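Accueil > Entretien de la maison > Tables et plateaux

Crème d'entretien Tuvetti pour plateaux blancs

La crème Tuvetti est préparée par la maison Kikstead pour les tables à plateau blanc, laqué ou peint, qui reçoivent la vie de tous les jours. Elle nettoie, elle nourrit un peu la surface et elle laisse un aspect satiné, sans film gras sous la main. Je la vends dans ma boutique depuis le mois de juillet et je l'emploie chez moi sur deux meubles.

Le pot contient 700 grammes. C'est beaucoup pour une seule table, je le reconnais, mais la crème se conserve bien si le couvercle est fermé avec soin. Pour un plateau de taille moyenne, il faut la quantité d'une noisette. Le produit ne contient pas de silicone et son odeur est faible, proche du savon de lin.

Mode d'emploi

Dépoussiérez le plateau avec un chiffon sec. Déposez la crème sur un linge de coton, jamais directement sur le meuble. Travaillez par petites zones, en allant du centre vers le bord. Laissez reposer 13 minutes, puis essuyez avec la face propre du linge. Une seconde couche est possible le lendemain, si le plateau est très terne. 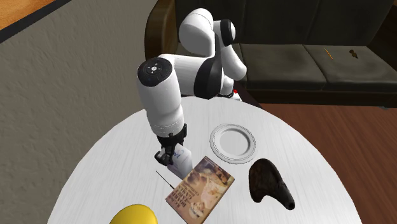

Les plateaux blancs demandent une attention que les bois foncés ne demandent pas. Une encre, un fond de tasse, une couverture imprimée qui déteint un peu, tout se remarque. Sur une table ronde et blanche comme celle-ci, où l'on pose un livre à plat et un flacon tout près, je conseille de soulever les objets une fois par semaine et de passer le linge à leur place. Les traces jeunes partent avec la crème seule. Pour les traces anciennes, commencez par la pierre douce Bunting, vendue séparément, et rincez bien avant d'appliquer Tuvetti.

Ne pas utiliser sur le marbre, sur le bois brut ni sur les surfaces huilées. Pour ces dernières, voyez plutôt l'huile Emine, qui existe en flacon et en bidon. Sur une peinture faite à la maison, essayez toujours sous le plateau et attendez 14 heures avant de juger du résultat.

Caractéristiques

Contenance : 700 g
Couleur : blanc cassé
Aspect après séchage : satiné
Application : linge de coton (non fourni)
Référence : 121

Avis d'une cliente

« J'avais une table de cuisine devenue jaune près de la fenêtre. La crème n'a pas rendu le blanc du premier jour, mais les ronds de café sont partis et la surface est plus douce. Le pot est lourd et le couvercle un peu dur à ouvrir. » Flora Skinner

Le pot est expédié dans un carton sans plastique. S'il arrive abîmé, gardez l'emballage et écrivez-moi avec une photo du couvercle, je vous enverrai un autre pot.

Mots-clés : entretien, table ronde, plateau blanc
13 partages · 1 commentaire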